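Landidico cell

The Landidico cell is a single-arm sorting cell built by Drusitz and installed at the firm's workshop in Drustutholm. It handles small plastic shape blocks on a flat work surface and is used mainly for checking new grippers before they are fitted elsewhere. The name is also given to the set-up procedure written for it, parts of which were later taken over by Haque for its own bench cells.

Layout

The arm stands beside a perforated work table. The holes form a regular grid and serve as fixing points, so that a fixture can be moved and later returned to the same place. Blocks are laid out on a board placed on top of the table. The board gives a plain, even background for the overhead camera and spares the table surface from knocks by the tool tip.

Set-up

Setting up begins with the arm powered but held at reduced speed. The tool is mounted on its collar and the screws are tightened in a cross pattern. The operator then records the tool length and touches the tip to three reference points on the board, from which the controller works out the height and tilt of the surface. A full set-up takes 45 minutes. The procedure allows ten minutes for a change of tool alone, provided the board has not been moved.

Trial passes follow, with the tip kept clear of the surface. Blocks may be left in any loose arrangement, as the pass tests only the path of the arm.

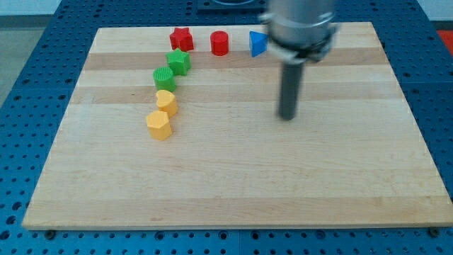

Words: Jonalyn Lumbao
Technical review: Jhun Ignacio

The tool hangs straight down over the middle of the board, with the blocks in a row and a curved column on the left half. Clearance is checked from the side at low speed before the arm is released to normal running.

Maintenance

The tool collar is inspected every 172 running hours for play and worn threads. Joint grease is renewed at 3,000 hours, and the reference points are taken again afterwards. Boards are replaced when scoring begins to affect the camera readings. The yearly overhaul is carried out in August, when the cell is stripped to the base and the cable runs are renewed.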